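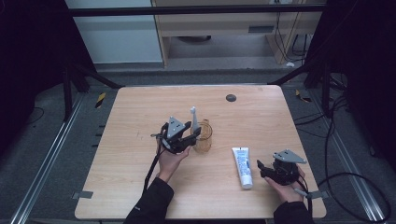
Mesa Tallby, acabado veta de madera clara

Mesa auxiliar Tallby de esquinas redondeadas
Marca: Jutoter
Referencia: Tallby 52
Disponibilidad: en stock

Os cuento por qué metí la Tallby en la tienda, porque mesas así hay a montones y yo soy bastante pesada con lo que vendo. La primera me la llevé a casa en marzo para probarla, con la idea de devolverla en un par de semanas, y sigue al lado del sofá. Desayuno en ella, plancho los cuellos de las camisas en ella (con una toalla doblada debajo, por favor) y mi hijo hace allí los deberes cuando la mesa grande está llena de trastos.

Lo que más me gusta son las esquinas. Vengo de una mesa de cristal con unos cantos que me dejaron las espinillas como un mapa, así que pasar a algo redondeado ha sido una alegría tremenda. El tono claro, además, disimula las migas y el polvo mucho mejor que los oscuros. Mi hermana tiene la Crichton en negro, que es preciosa, pero se pasa el día con el trapo en la mano.

La altura es de 52 cm. Para sofá bajo va perfecta; si el vuestro es de los altos, de esos en los que te cuelgan los pies, mirad antes la Trinach, que sube un poco más. Medid desde el suelo hasta el asiento con alguien sentado encima, que los cojines engañan mucho y luego vienen los cambios.

Montaje: viene con la llave y toda la tornillería en una bolsita pegada por debajo del tablero (¡no la tiréis con el cartón!). Yo tardé media hora con un café de por medio. Las patas tienen posición, fijaos en la marca de la cara interior, y no apretéis del todo hasta tener las cuatro puestas. Se puede hacer sola, aunque para darle la vuelta al final agradecí que me echaran una mano.

Limpieza: paño húmedo y jabón neutro. Nada de estropajo ni de amoniaco. Para los cercos de taza me funciona una gota de aceite de oliva y frotar con paciencia - con los cercos recientes, eso sí, con los viejos no prometo nada.

Lo que menos me convence: las almohadillas de fieltro que trae de serie. Son finitas y en suelo de baldosa se despegan enseguida. Tengo un juego más grueso por 2 euros, lo podéis añadir desde la cesta.

Envíos: a península en 9 días laborables. A Baleares también llegamos, pero escribidme antes y os digo el precio del transporte según la isla. Si el paquete llega golpeado, hacedle una foto antes de abrirlo y ponedlo en el albarán, que así la reclamación va mucho más rápida.

Opiniones

Ross Kinnear, 16/05/2022
Buena mesa para el piso de alquiler. El color es algo más cálido de lo que me esperaba, aunque con luz de tarde queda muy bien. Un tornillo llegó doblado y me mandaron otro sin poner pegas.

Respuesta de la tienda: ¡Gracias, Ross! Lo del tornillo ya se lo he comentado a Jutoter. Y sí, con bombilla amarilla el tono sube bastante, yo la tengo con luz neutra y cambia un montón.

También te puede interesar
Mesa Crichton, negra
Mesa alta Trinach
Juego de fieltros gruesos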